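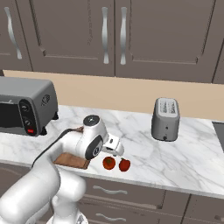
About us

Filed under: Our story · 2 min read

Hi, I'm Lauri Pesonen, and I run Gillumholm, a small evening language school on the Endholm side of the river. I started it one February with a borrowed whiteboard and a class of four (two of them were my cousins!).

I used to teach in a big college and I loved the students, but the groups were huge and hardly anyone got to talk. So I keep things small here – eight people at most, one teacher, and plenty of chatting. You'll make mistakes from the first evening and we'll all be very nice about them.

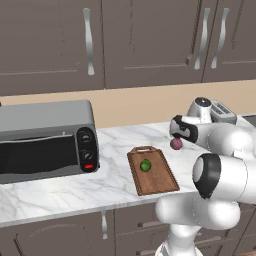

We teach Finnish, Spanish and Portuguese at the moment, and roughly 300 people have come through our classes so far. Some stay for one term before a move abroad, and some have been with me so long that they now correct my spelling. Our beginner course is called Plostanik, after a nonsense word from a game we play in the first lesson, and the conversation club that follows it is Kun. It meets every Wednesday at seven and you don't have to book.

If you're not sure which level you are, just write to me and tell me what you can already say – even if it's only how to order coffee. I read every message myself and I usually answer the same evening.

Shares: 1,144 · Comments: 2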